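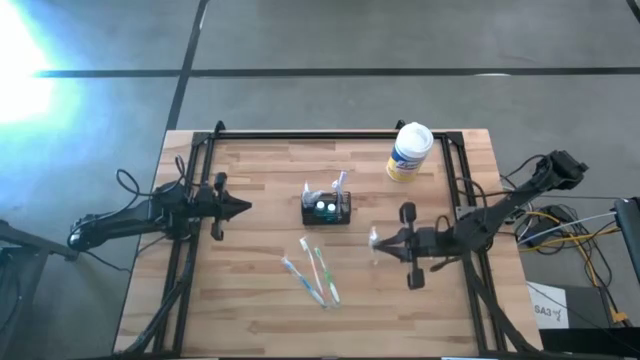 *Two arms on the butcher-block table, toothbrushes and caddy between them.*

Budget notes for the next two-arm cell, January. The limit is $3000, arms excluded, and Baltasar Alarcón wants the list before he signs anything.

Frame: black extruded rail with corner brackets, same layout as now. Bosten quoted 19 days, Hellwig quoted 8 and charges more for cutting. I'm going with Hellwig.

Cables: the current bundle lies on the floor beside the table. I've added a line for cable chain and floor covers. It was left out of the last budget and should not be left out again.

Fingers: 3 spare pairs from Fulia. Small parts such as toothbrush heads need a narrow tip, so I'm skipping the wide pads.
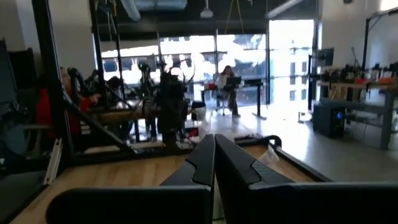

*Fingertips nearly closed, with the long bench on the right.*

Bench: wooden top, gray metal legs, monitor on a pole. Dosley has the same style in a shorter length, and short is fine for one cell. The computer can go on the floor under it.

Still open: a second power drop. I need the electrician's price before the total means much.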